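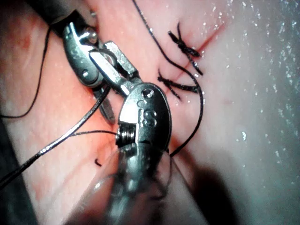

Suture practice group, notes from 1st July

There: Rocío, Adeel, Shamim, Otakar and me (Razia, typing with one hand and eating a peach with the other)

1. Stitching
We spent most of our time on the incision exercise. Adeel wants the black suture kept as standard, it shows up so well against the pink tissue, and we all said yes! Shamim feels we leave our strands too long and then have to work around them — I'm guilty of that one. We'll try shorter lengths next time.

2. Supplies
Otakar got a quote from Lindano, 44 packs of suture for the summer. Rocío thinks Sezer may be cheaper (she'll call them before we order).

3. Room
We keep room 1243 through July. Please sign the sheet on the door, I forgot twice.

4. Next time
Knots, seven each, then we compare. Shamim is bringing the snacks.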